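We got to the Brokside home and kitchen fair just after the doors opened, and the parking lot was already a mess. I'd come mostly for countertops (we're finally redoing our kitchen in October!), so I skipped the bathroom hall and went straight for the stone people.

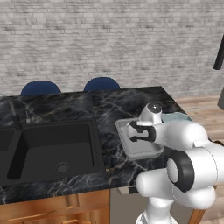 My husband wanted plain white everything. I've been telling him for months that a dark top hides coffee rings, and the man at the Dremarard booth said it also shows every crumb, so that argument is still open. He quoted us $3,130 installed, with the sink cutout extra. Ouch, but less than I'd feared.

After that came the food storage talk, which I almost skipped and ended up loving. Prapai Chareonsuk ran it, and she's one of those speakers who makes you want to run home and clean something.
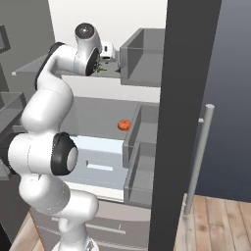
Her big thing is that most of us waste food simply by forgetting we own it. Anything that wilts should sit at eye level, she says, and the drawers can have the stuff that lasts. So leafy greens up on the shelf where you see them, like the ones here, with the tomato down in the middle. I'm guilty of burying my spinach until it's soup. She also keeps tomatoes on the counter until they're ripe, and I've been doing that wrong for years.

Lunch was noodles from the Suksawat stand, seven bucks and worth the line. Then we went back in to compare door bins, hinges and shelf heights until my feet gave out.
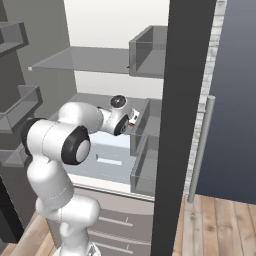
Reaching in below the lower glass shelf.

I liked the Kitadero cabinets best, mostly for the soft-close drawers. Four finishes, and of course I want the one with the longest wait.
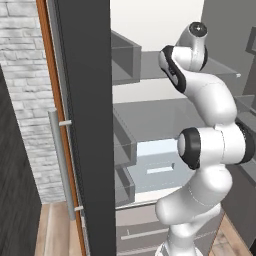
Prapai wrote to me after I sent her my notes, and she had one correction: herbs go in a jar of water, never in the drawer. Parsley is in a jar as I type this, and the countertop quote is stuck on the fridge.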